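4.2 Seating Layout and Guest Interaction

The second part of the study looked at how seating affects talk between guests who arrive separately. Gomico and Furden, both izakaya-style bars, use long shared counters. Cavalcanti, a hotel wine bar, seats its guests at tables for two. Each venue was observed on 18 evenings in March, and staff logged first contacts between parties on a paper form adapted from Yáñez's earlier work on hostel lounges. Parties of more than six were left out.
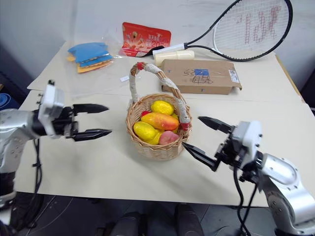
Figure 3. Work surface with basket.

Contact between parties was more frequent at the counter venues, but the effect weakened once a counter was more than half full. Staff behavior explains part of this – servers at Furden introduced neighboring guests as a matter of house policy, while those at Gomico did so only on request. We therefore treat server introduction as a separate variable in Section 5. Drink orders were taken from the register system and matched to the forms by seat number. Forms with no seat number were dropped before matching, and orders placed within 10 minutes of closing were coded separately.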